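Chapter 12
Folding and Rolling Cloth

Before you start

Most people think they can fold. Then the cupboard gets opened and half of it slides out on the floor. This chapter is about cloths, towels and napkins, the small flat stuff. Shirts and fitted sheets come later, don't skip ahead.

You will need a clear table, at hip height if you can get it. Beds are too soft. Floors are hard on the knees and pick up crumbs. One cloth to begin with, cotton, plain, no fringe. Iron not needed for the first exercise.

What the chapter covers: finding the grain, where the seam goes, flat fold against soft roll, stacking. Allow an afternoon. Less if you have done the linen room unit already.

Words used in this chapter

Hem: the turned edge, stitched down.
Face: the side you want people to see.
Fold line: where the cloth bends, also called the back of the fold.
Flap: any loose bit left over once the main fold is made.
Pucker: small gathers, usually near stitching that has shrunk more than the cloth around it.

Why folding matters

Space, mainly. The Perkard laundry, which we come back to in the case study, keeps 3200 table napkins on open shelves. When they were folded any old how the shelves held maybe two thirds of that, rest in sacks. Same shelves, same napkins, different fold. Also wear. A cloth creased in the same place every week goes thin along that line first. Shift the fold line a little now and then.

And speed. A good stack can be counted by the edges, a bad one has to be taken apart. The Modise guesthouse gave up on loose piles for exactly that reason and went over to bundles of 12.

The soft roll

Start with the cloth flat, face down. Smooth from the middle out. Bring the far edge toward you, not quite to the near edge, then turn the whole thing over on itself. No pressing. The top should stay rounded, that is the diffrence between a soft roll and a flat fold. Check the ends, they want to be fairly square.

Look for three things in a cloth at this stage. The front, smooth or nearly. The seam, running lengthwise. Any flap still standing up behind, which needs tucking before it goes on the shelf. In the cream-coloured cloth below the seam lies along the top and there is a crumpled flap toward the back right. Slight puckering on the front, leave it.
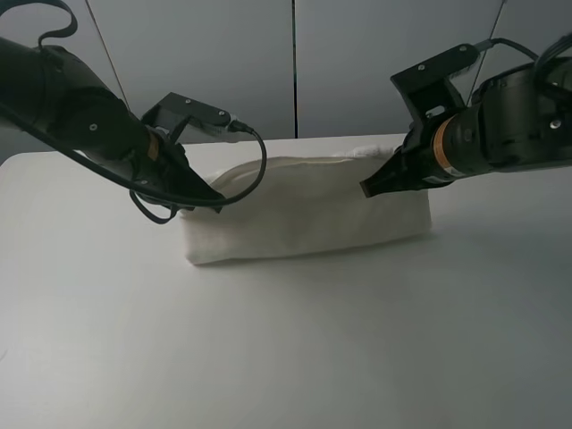 Exercise 1: tuck and square

Take your own roll. Find the flap. Flatten it with the side of the hand, then slide it under the main fold. Turn the roll so the seam sits underneath. Square up the ends with both palms, gently, you are not making pastry.

Now lift it by the middle. If it drops open the fold was too loose, do it again. Repeat untill it holds its shape all the way to the shelf. Most learners need around 431 goes in a term to get quick at it, going by the Gramance course logs, so no panic over the first few.

Write down which edge you folded first. Needed for Exercise 2, where the same cloth is folded flat and the two are put side by side.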